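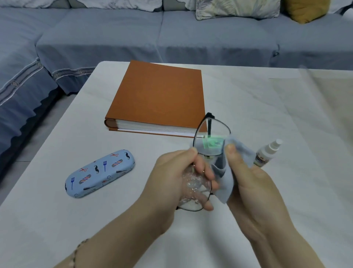

Ledix Gafas: paquete de demostraciones manuales

Versión 2. Publicado por Plorness el 4 de septiembre.

Ledix Gafas es un paquete de vídeo en primera persona con anotaciones para entrenar y evaluar políticas de manipulación con dos brazos. Cubre una sola tarea doméstica: limpiar unas gafas con espray y paño. Se vende suelto o como parte de la suscripción Ledix Hogar.

Contenido

57 grabaciones de manos humanas, cada una con su archivo de anotaciones
Un vocabulario cerrado de 13 etiquetas de acción
Máscaras de manos, gafas, paño, espray y estuche
Scripts de lectura y conversión
El fichero de licencia y el registro de cambios

El paquete no incluye trayectorias de robot. Quien las necesite tiene que hacer la transferencia con su propio modelo cinemático. El script retarget_demo sirve para comprobar que los ejes están bien orientados y poco más.

Tarea

La persona está ante una mesa clara con las gafas, el estuche, un frasco pequeño y un paño a su alcance. La instrucción que recibe es limpiar las dos lentes y dejar las gafas listas para guardar. No se le indica con qué mano sujetar la montura ni por qué lente empezar, y esa variación se conserva en los datos.

Hay otros objetos en la mesa, por ejemplo un libro o álbum grande de tapa naranja, que no intervienen en la tarea. Se anotan con la etiqueta genérica "fondo_mesa". El sofá y los cojines no llevan máscara.

Anotaciones

Cada segmento tiene inicio, fin, mano activa, objeto y acción. Cuando una mano sujeta y la otra frota se guardan dos segmentos solapados, uno por mano. Los puntos de contacto se marcan sobre la montura, el puente, la varilla o la lente. Si los dedos tapan el punto, el campo "visible" vale 0 y la posición es una estimación del anotador.

La anotación se hizo en Phí y se exporta en JSON. Las grabaciones donde dos anotadores no coincidían en el inicio de un segmento pasaron por una segunda revisión. El desacuerdo original se guarda en el campo "conflicto".
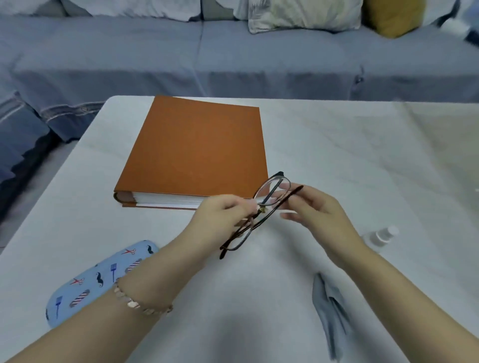
Agarre con las dos manos: la izquierda cerca del puente y la bisagra, la derecha en una varilla.

Instalación

Descomprima el archivo en una carpeta sin espacios en la ruta. Después:

pip install -r requirements.txt
python comprobar.py --datos ./ledix_gafas

El segundo comando verifica las sumas de control y avisa si falta alguna máscara. En Windows hay que activar antes las rutas largas.

Limitaciones conocidas

Las lentes transparentes dan problemas. Las máscaras siguen el borde del aro, y el interior se rellena aunque detrás se vea la mesa o el paño. Los reflejos no están anotados.

Las varillas finas y oscuras se pierden en algunos fotogramas con movimiento rápido. En esos casos la máscara se interpola y queda marcada como tal.

No hay medida de fuerza. La presión del paño sobre la lente no se puede recuperar del vídeo, de modo que el paquete por sí solo no basta para ajustar un control de contacto.

El estado de limpieza de la lente tampoco se anota. La etiqueta "fin_frotado" indica que la mano deja de frotar, nada más.

Cambios respecto a la versión anterior

Se separa "sujetar_puente" de "sujetar_varilla".
Se corrige la mano activa en las grabaciones publicadas en julio.
Se elimina el formato binario antiguo. El conversor a Etex lo sustituye.

Licencia y soporte

La licencia permite entrenar modelos comerciales y no permite redistribuir los vídeos. Los extractos para artículos se solicitan por el formulario de soporte, indicando el identificador de la grabación. Los errores de anotación se envían por la misma vía, con el número de segmento, y se incorporan en la siguiente revisión del paquete.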